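Table Settings at Wostby: A Small Gallery

July 17, 2019
By Laurier Beaulieu

Filed under: Home & Table

The Wostby sale room put its summer tableware out in June, and I spent a morning there going through the shelves. Most of it is everyday stuff for small households. The plain white sets from Stollano sell out first, as they do every year, so I stuck to coloured pieces and the mats that go under them.

Prices are low. A starter set of 6 plates and 6 bowls in the Baysal range comes to 352, or 300 if you take it without the gift box. Single pieces are sold from the baskets by the till, and you can swap colours within a set if you ask before paying.

Wevel make the mats in two sizes. The larger one suits a white or pale table best and wipes down with a cloth. I have used mine daily since last summer and the corners still lie flat.

Fruit is the easiest way to judge a plate colour, and it costs next to nothing.

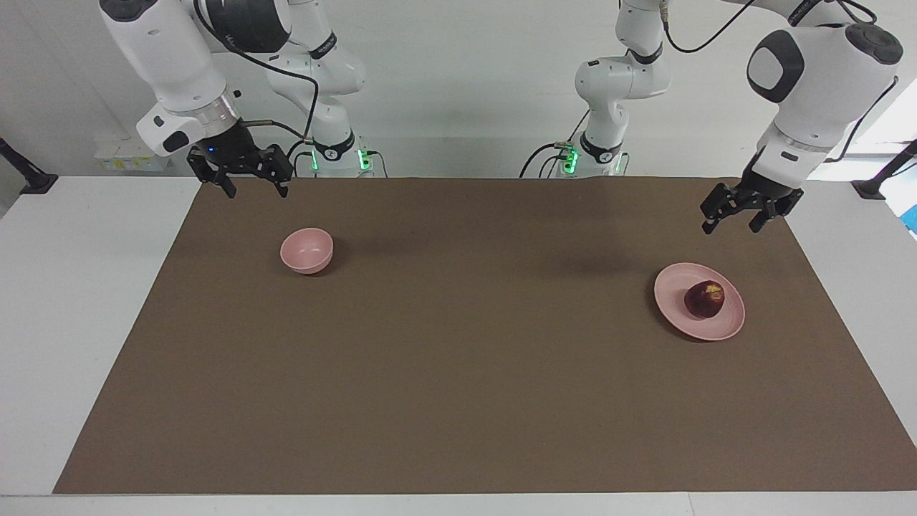 Pink bowl and pink plate on a large brown mat, with a dark red apple on the plate.

Comments

Ottilie: We went for the pink too and had doubts in the shop, but it looks better with food on it. Tomato soup leaves a faint ring in the bowls if you let them stand overnight, so rinse them straight away. Does anyone know if the mats come in green?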